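3.2 Gathering the demonstrations

We had hoped, when we began planning the Nevlow set in January, that most of our examples could come from a single tidy workspace with a plain grey top. It would have been a good deal easier on everyone, and the first policy we trained that way did very nicely indeed, right up until we changed the colour of the surface and watched it reach for nothing in particular. So we went back to the simulator and started again, this time drawing a new surface texture for every episode, with a fair number of busy, veined stones among them (these are the ones our operators grumble about, and we have come to treasure them for it).

Each of the 148 objects was placed at a random spot and heading, and an operator then guided the gripper by hand controller through approach, grasp and lift. We kept the wrist view at every step, along with the finger opening and the commanded motion. Figure 6 shows a view from one of the seashell episodes, with the shell against a marble-patterned surface.

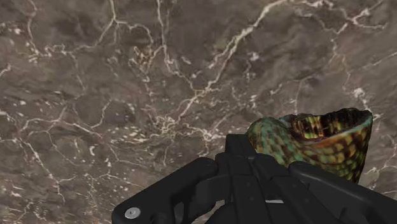
Figure 6. Wrist view of a mottled seashell in simulation, with the gripper in the foreground.

Knut Stöcker, reading an early draft, wondered whether "you'd learn more from 100 careful episodes than from 1000 hurried ones," and asked that we say plainly how the operators were paced. It was a fair question, and we're grateful for it. Operators worked without a timer and could throw away any episode they weren't happy with before it was saved. Failed grasps were labelled and kept in a separate folder, as we expect them to be useful for the recovery behaviour described in Section 5.

Curved and hollow objects took the most patience, and for these we asked operators to favour whichever approach felt natural to them, even where two people's habits differed quite a lot.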